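4. Marks, Light and Memory in Small Metal Shops

4.1 What gets written on the work

The shops in the Hendari district keep little on paper. A customer order arrives by phone or email, is copied onto a job sheet, and the job sheet goes into a tray by the door. From that point on, most of what people need to know about a piece is written on the piece itself. Workers write directly on the metal with whatever is near: grease pencil, paint pen, or a scriber when the mark can stay.

We collected 56 job sheets from Stinska and Hiebert and compared each one with the marks we could still find on the finished or part-finished work. The job sheets gave overall size, thickness and finish. They rarely said which side would face out, which edge had already been squared, or where a bend had been moved after a call with the customer. Those facts were on the metal, usually as short lines with no words next to them.

Earlier writing on shop-floor notation tends to treat such lines as a simple form of technical drawing. Our material does not fit that view very well. A drawing is meant to be read by someone who was not there when it was made. Many of the lines we recorded could be read only by the person who made them, or by someone who had worked next to that person for a long time. At Hiebert the same short stroke meant "cut here" at one bench and "already checked" at the next. Both benches were aware of this and it caused little trouble until work moved between them.

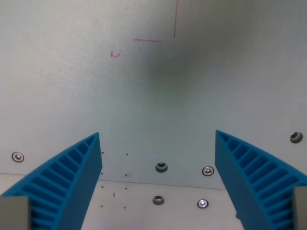 4.2 Light and the visible line

Brushed finishes make marks harder to see than plain rolled stock does. The grain scatters light along one direction, so a line that is clear from one side of the bench can fade when the reader walks around to the other. Dark reflections from people, tools and ceiling beams move across the surface and hide thin marks. Workers at Stinska deal with this by tilting the sheet or by leaning over it until their own shadow falls on the part they want to read.

Bench lighting at Stinska measured 700 lux at the main layout table in the morning. Hiebert was darker in the afternoon, when the roller door was kept shut, and the back benches were lit by up to 3 tubes at a time. We had expected more misread marks in the darker shop. The interviews did not bear this out. Hiebert workers said they drew thicker lines and went over them twice, and they complained more about glare than about dimness.

Color mattered in both shops. Black was the most common ink and also the one that people most often lost against a reflection. Red was saved for changes in both places, although neither shop had a written rule about it. New workers picked up the habit by being corrected. Figure 3 gives an idea of how slight red marks can be in relation to the surface that carries them.

Figure 3. Red lines drawn by hand on brushed metal. 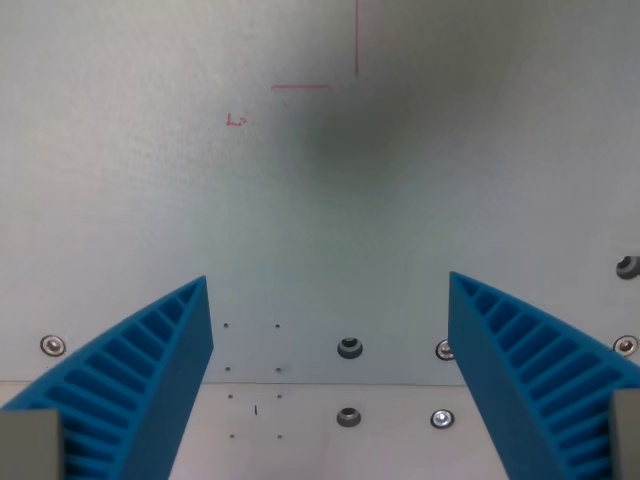 Mackenzie Zacharias, who ran the layout table at Stinska during our visits, described the habit of wiping as the larger problem. Grease pencil comes off with a sleeve. Paint pen stays until solvent is used, but solvent is used often, and usually by someone at the next station who wants a clean surface for a protective film. "You wipe it because it looks dirty," she told us. "Then you find out the dirt was the instruction." Two of the longer delays in our notes began this way. In one, a notch was cut on the wrong edge and the whole panel had to be made again.

4.3 The Dastus tags

In February Stinska began a trial of Dastus tags, which are printed adhesive labels tied to an order number. The shop bought a roll of 3,000. Each tag had room for the order number, a finish code and one line of free text. The tag was supposed to travel with the piece from cutting to packing.

Use was uneven. At the cutting station the tags went on nearly every piece, as the operator already had the order open on a screen. At the brake they were often peeled off before bending and stuck to the bench, where they piled up with tags from other jobs. The free text line was mostly left blank. When we asked about this, the usual answer was that there was no good way to say "this corner" on a label. A line drawn at the corner said it at once.

The tags did help with sorting. Before the trial, similar panels for different customers were told apart by leaning them against different walls, and a busy day could undo that arrangement. With tags in place the walls mattered less. Workers kept the tags for this reason and kept drawing on the metal for everything else. By the end of our visits no one at Stinska spoke of the tags as a replacement for marking.

4.4 Limits of the material

Our account leans toward the layout and cutting stages, where we were allowed to stand close to the work. Welding and finishing are thinly covered. We also saw only marks that had survived long enough to be recorded, and the ones wiped off within minutes are known to us through interviews alone. Both shops are small and have had steady crews for years. A larger shop with frequent turnover would likely depend less on private marks, or would have more errors from them, and the present data cannot tell us which. The comparison of job sheets and marks was done by one coder, and the categories used are listed in the appendix together with the interview guide.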